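4. Shaping and cleaning the fabric rose

Before you start, wash and dry your hands. Do this work on a clean table with good light.

4.1 Hold the stem with one hand, close under the flower. Do not pull on the petals.

4.2 Open the outer petals first, one by one, with the thumb and the first finger. Roll each rim softly to the outside.

4.3 Leave the inner petals standing close together. If they are opened too much, the flower loses its cup form.

4.4 Look at the surface from near, and turn the flower slowly to the light. 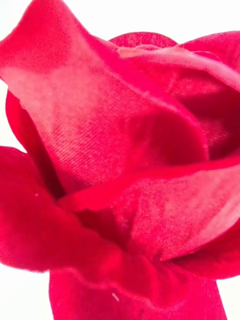
Fig. 7. Red rose, petals from near. The diagonal weave and small pale fibers are visible.

Note: Small loose fibers on the cloth are normal and are not a fault of the Flernier rose.

4.5 Remove dust with the soft Kudo brush (part no. 743). Brush from the center to the rim, always in the direction of the weave.

4.6 For a flat or folded petal, hold it in steam for 5 seconds at most, then shape it again with the fingers. Let the flower rest for 10 minutes before you put it in the vase.

CAUTION: Steam can burn the skin. Keep your fingers away from it.

CAUTION: Do not put the flower in water. Do not use bleach or hair spray, the red color can come off on other fabrics.

For storage, see section 5.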